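# brow-wear-notes

Wear notes on brow pencils, gels and pomades, kept by Macarena Cáceres and Elba Acuña. 296 rows, one per wearing. Two of us did all the wearing, so please don't treat this as science.

## What the columns mean

- `product` – name on the tube, shade left out
- `hours` – time until the tail of the brow had gone, by our own mirror
- `claim` – what the packaging promises

Pulteo's pencil says 48 hours. Who sleeps in their brows twice to check? We stopped at bedtime, so every long claim in the table is untested, theirs included.

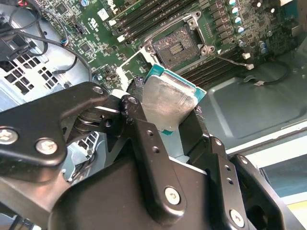

## Known problems

- Bruro changed its gel in March and kept the old label. Rows before and after are mixed.
- 52 rows have no `hours` value. I forgot to look.
- Elba has oily skin and I don't, and the averages hide it. Use `wearer`.
- "Waterproof" is copied from the box. I have my doubts.

Nothing was sent to us free. Corrections to Macarena.

Related
lip-stain-notes
Zarkemel mascara, second try
Sharpeners that eat pencils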